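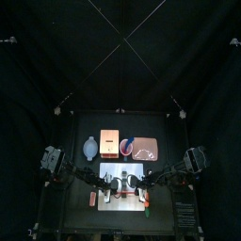
Back row: oval bowl, box with slot, pink cup, pink tray. White board in front.

Ticket: Plovik block set, pieces won't sit flush
Status: reopened by customer

I'm reopening this. Your last reply said the blocks "settle with use" and closed the ticket. I doubt that. Small green blocks don't settle. Pandia, where I bought the set, says to ask you, and you say to ask Pandia.

What I tried, in July:

1. Wiped the blocks and the board. No change.

2. Moved to a flat white surface and pushed 3 blocks together side by side. Two sit fine. The third still goes in at a slight angle.

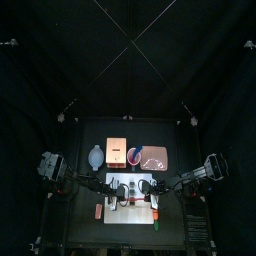
3. Swapped the order 12 times. The gap follows the same block, so I don't buy the uneven table theory - the table is level.

4. Tried the Skurora spacer your help page suggests. It made almost no difference.

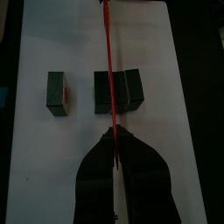
The page also claims every block is checked before packing. Maybe so, but I'd like to know what the check is. Please send one replacement block, or tell me what size they're meant to be and I'll measure mine.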